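Commande et planification pour la manipulation
Séance 3 : de l'image à la consigne des doigts

Prérequis : les deux premières séances, un poste avec Bellis installé, et la patience de relire ses propres journaux d'exécution. Ceux qui n'ont pas rendu la feuille sur les repères peuvent suivre quand même, ils auront seulement l'impression que tout tourne dans le mauvais sens. Ce sera d'ailleurs exact.

1. Où en était-on ?

À la fin de la séance précédente, nous avions une pince calibrée, une image redressée et une certaine confiance en nous. La pince, nous la gardons. Pour la confiance, on verra après le premier essai de planification sur des objets ronds.

Rappel de la chaîne logicielle. Foltley reçoit les images et leur colle un horodatage. Flinach détecte les objets et propose, pour chacun, un masque et un score. Bellis choisit une prise parmi les candidates et calcule la trajectoire. Chaque module est écrit par des gens convaincus que l'erreur vient du module précédent. Au moment de l'examen, vous devrez être capables de dire lequel a tort, fichier de trace à l'appui.

2. Le problème des voisins

Saisir un objet isolé sur un fond uni est un exercice que tout le monde réussit et qui n'apprend rien. Notre cas de travail est plus proche de ce qu'on trouve chez les gens : une nappe à carreaux, des fruits dans un bac, d'autres fruits à côté du bac, et un détecteur qui n'a aucune raison a priori de savoir lesquels nous intéressent.
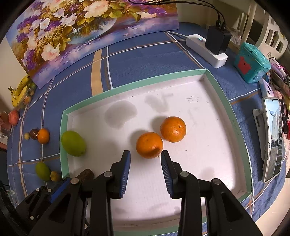
Valentin Cârstea
Chargé de cours, perception et planification
Notes mises en ligne le 2 janvier 2023

Pour la suite, l'objet cible est l'orange du centre, entre les deux doigts ouverts. Notons-la A. L'autre orange du bac, juste au-dessus et à droite dans l'image, sera B. Les masques de A et de B ont tout pour plaire à un segmenteur paresseux : même teinte, formes semblables, proximité immédiate. Si le seuil de fusion est trop généreux, Flinach rend un seul objet, vaguement en forme de cacahuète, avec un score excellent. Le score mesure l'assurance du réseau. Il faut le lire comme on lit celle d'un étudiant au tableau.

Trois remarques pratiques.

Les taches sombres sur la peau des oranges ne sont pas des trous. Un filtre morphologique trop timide les retire du masque, le centroïde se décale, et la prise avec lui. Remplissez les cavités intérieures avant de calculer quoi que ce soit.

La mangue verte, le long de la paroi gauche du bac, se confond moins avec la cible par la couleur, mais elle compte comme obstacle. Même chose pour l'objet cylindrique brun, près du coin inférieur gauche, en partie derrière la pince. Je l'ai étiqueté « inconnu » et je vous conseille d'en faire autant. Un planificateur n'a pas besoin de savoir si c'est du bois ou un bouchon pour éviter de rentrer dedans.

Les fruits posés sur la nappe, à gauche, sont hors de la zone de travail. On les élimine par un test d'appartenance au polygone du bac, dont le bord vert menthe se segmente assez bien. Les années passées, plusieurs groupes ont préféré réentraîner le détecteur pour qu'il ignore les fruits extérieurs. Ils ont obtenu un détecteur qui ignorait les fruits.

3. Générer et trier les prises

On échantillonne des prises antipodales : deux points de contact opposés, des normales presque alignées, un écartement compatible avec l'ouverture des doigts. Avec les paramètres par défaut, Bellis en a produit 3 210 pour l'image ci-dessus. Après le test de collision avec les parois, il en restait 177. Ne vous réjouissez pas trop vite de cette abondance : sur un objet à peu près sphérique, la plupart sont la même prise, tournée d'un rien.

Le tri se fait ensuite avec le coût suivant :

J = a · (décalage au centroïde) + b · (angle entre normales et axe de fermeture) + c · (1 / distance au plus proche voisin)

Le terme en c est celui que tout le monde met à zéro pour « voir ce que ça donne ». Ça donne un doigt dans l'orange B. Commencez avec c non nul et diminuez-le ensuite, en notant à chaque fois la prise retenue.

Attention aux unités. Le décalage est en millimètres, l'angle en radians, et l'inverse d'une distance dans rien de très avouable. Normalisez les trois termes avant de discuter des poids. Une bonne part des longues conversations du mois d'avril dernier sur « la sensibilité du coefficient b » s'explique par des degrés.

4. La commande de fermeture

Les doigts sont garnis de patins bleus striés. Dans le modèle, cela devient un coefficient de frottement, c'est-à-dire un nombre que quelqu'un a choisi. Vous le trouverez dans le fichier de configuration, accompagné d'un commentaire « à vérifier » plus ancien que ma présence dans ce département.

La consigne se décompose en deux phases. En approche, on commande en position, lentement, jusqu'à détection du contact par la hausse du courant moteur. Ensuite on bascule en effort, avec une saturation. La bascule doit comporter une hystérésis, faute de quoi le contrôleur change d'avis à chaque période et la pince se met à applaudir.

Prévoyez aussi le cas du contact asymétrique. Si un doigt touche bien avant l'autre, soit A n'est pas là où on le croyait, soit c'est B qu'on a touché. Le contrôleur n'a aucun moyen de trancher seul. Il s'arrête, rouvre, et redemande une image à Foltley. Les groupes qui « laissent l'orange se recentrer toute seule » devront justifier ce choix par écrit.

5. Travail à rendre

a) Reprendre l'image de la section 2 et produire des masques séparés pour A et B. Indiquer le seuil de fusion retenu et ce qui se passe juste au-dessus.

b) Tracer les prises restantes après filtrage, les regrouper par orientation, et proposer un représentant par groupe. Une figure lisible vaut mieux qu'une figure complète.

c) Écrire la machine à états de la fermeture, transitions d'erreur comprises. Un état nommé « divers » sera compté comme faux.

d) Facultatif : remplacer A par la mangue et expliquer pourquoi le choix de l'axe de fermeture devient soudain intéressant.

Le rendu se fait sur Zellska, en binôme, un seul dépôt pour les deux. Joignez le journal d'exécution entier, y compris les essais ratés. Les journaux sans aucun échec seront lus avec une attention particulière.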